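How to run a hand-gripper folding demo at an open day

Wrote this up after the July one at Pekico so Iwona doesn't have to ring me again. It's for whoever gets the folding stand next. Quick version, will tidy later.

What you need
A bed or a big table. Plain sheet, one colour, pulled over the whole surface. Two hand grippers, charged. Clothes to fold, nothing with beads or hooks. Extension lead, 9 metres is enough for the Kumsa hall. Tape for the floor.

Before doors
Charge both grippers the night before. Not the morning of. Teodor did the morning of and we lost the first group.
Turn them on, wait for the lights, open and close each one a few times with nothing in it. If a finger sticks, wipe the pads with a dry cloth.
Tape a line on the floor a good step back from the bed. Visitors lean in. They always lean in.
Put the laptop where people can see it but can't reach it.

The fold itself
Start with trousers or a plain T-shirt. Lay it flat, long side across you. Left hand takes one end first, just a pinch at the edge, then bring the right one down on the other end. Don't grab a big handful, the layers slip. Lift both together, only a little, fold away from you, let go right then left. Slow. Slower than feels normal, the recording is no use if you rush and people at the back miss it anyway.

Talk while you do it. Say which hand is moving and why. Américo had a good line for the children, "pretend you've only got two fingers on each hand", worked every time.
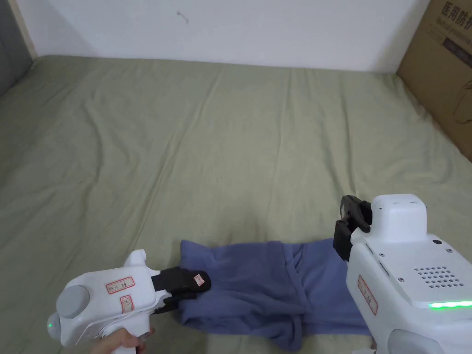 Why use hand-held grippers for this when there's a robot arm on the next stand?
Because the person's hands are teaching. The grippers record how they move and when they close, and the arm learns from lots of those recordings later on. Visitors get it much quicker if they see the hands first and the arm second.

Letting visitors have a go
Adults and older children, one at a time. You stand on their left. Show the trigger, let them squeeze it on air, then on a sock, then on the real thing. Give each person one fold, then swap. A group of 30 is too many for one bed, split them and send half over to the Flulberg table.
Stop recording before they start, unless they've signed the form. Forms in the blue folder, Teresa has spares.

If it goes wrong
Cloth bunches up: open both, smooth it by hand, start agian. Nobody minds.
Gripper won't close: off, count to ten, on.
Sheet creeping towards you: tuck it in harder at the back.
Light goes out: flat battery, swap to the spare set from the Sadivbridge crate.

Packing up
Grippers off first, then laptop. Save the recordings before you unplug, check the folder isnt empty. Clothes in the bag folded, please, we do have a folding stand. Keys back to Przemysław by 6 pm.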